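Rallodano: A Two-Armed Helper on a Garage Budget
Final project report, Rocío Esteban

Background

My proposal promised a two-armed robot that could clear a kitchen counter. My garage contains one arm, and it can pick up a sponge. This report covers the distance between those two statements.

I built the arm on my father's workbench between the chest freezer and the bikes. The workbench wobbles, so for the first month the arm wobbled too, and I spent several evenings tuning motor gains to fix what turned out to be a short table leg. A folded piece of cardboard improved accuracy more than anything else I did in October.

Hardware

The joints are printed, the motors are hobby servos, and the controller is a Pondeo board I bought used with one dead channel. The gripper has two flat fingers driven by a single servo through a pair of gears. The first set of gears stripped after 30 grasps. The second set, printed solid, is still alive. Wiring took an entire weekend and looks it.

The second arm exists as a bag of parts and a spreadsheet. My advisor suggested I do the two-armed work in simulation, which cost nothing and kept me out of the garage during the cold part of the year.

Software

I used Nenura for motion planning and wrote the grasping code myself, in a folder called annan after the street we live on. Annan looks for an object, picks an approach angle, lowers the gripper and closes it. On the real arm, a full cycle takes 45 seconds. My mother can clear the same sponge in 2, a benchmark she offered without being asked.

Simulation work

The simulated robot got two white arms, a kitchen and far better posture than the real one. 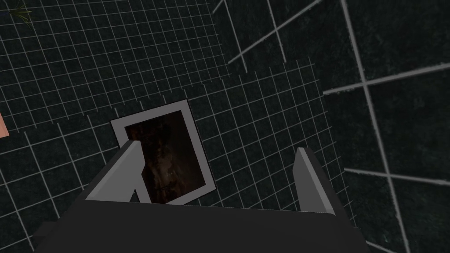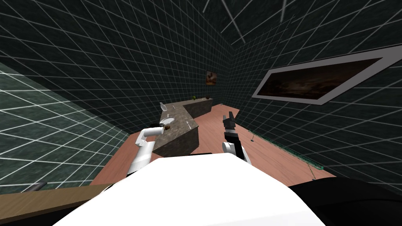
Grasp planning was where most of my time went, and flat things gave me the most grief. My code assumed every object had sides to squeeze, a fair assumption for a sponge and a poor one for a framed picture lying on the tiles, where the fingers can open as wide as they like and still have almost nothing to hold. The fork-like utensil on the counter belongs to the same family of problem. I ended up sorting objects into "tall enough" and "ask a human," and the second list grew quickly.

Results and leftovers

The garage arm managed 5 sponges in a row on its best evening, and I stopped there on purpose. Anything lighter than the sponge gets pushed along the bench, and the mug test is described in Appendix B along with the cost of the mug. If I had another semester I would make thinner fingertips, try sliding flat objects to an edge before gripping them, and fix the table leg properly.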